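Imprimir | Enviar por e-mail

Automação na limpeza: perguntas frequentes da equipe Judetti

O robô vai tirar meu posto?
Não. Ninguém sai por causa do projeto. Muda a tarefa: menos esfregar parede, mais conferência e reposição.

Quem ensina o robô?
Nós mesmos, com a Plernholm. Primeiro tudo no simulador, depois no prédio. Quem conhece o serviço opina, e conta como hora trabalhada.

O que se treina no simulador?
Cantos, encontro de revestimentos, aproximação da garra. Mármore de um lado, azulejo pequeno escuro do outro, garra aberta e sem nada nela. 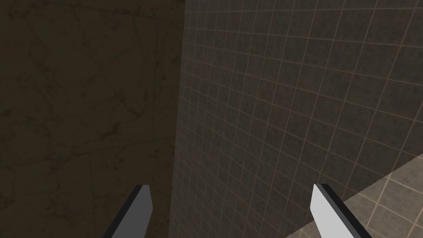 E o turno da noite?
Continua. Equipes de 3 pessoas, uma delas na supervisão. Adicional mantido.

Preciso fazer curso?
Sim, 50 horas, dentro do expediente. Inscrição no RH. Quem faltar repõe em janeiro.

Se travar, faço o quê?
Botão vermelho, afastar, ligar no ramal 957. Não puxar o braço com a mão!! Nem desligar da tomada.

Posso recusar?
Pode, fale com a chefia. Tem vaga na lavanderia e no almoxarifado tambem.

Última atualização: 4/11/20

Comentários

rodo_e_balde: e as luvas novas, chegam quando?

turnoB: fiz o curso, puxado mas valeu. O simulador enjoa um pouco

anônimo: 50 horas no expediente e quem cobre o meu andar? faltou responder iso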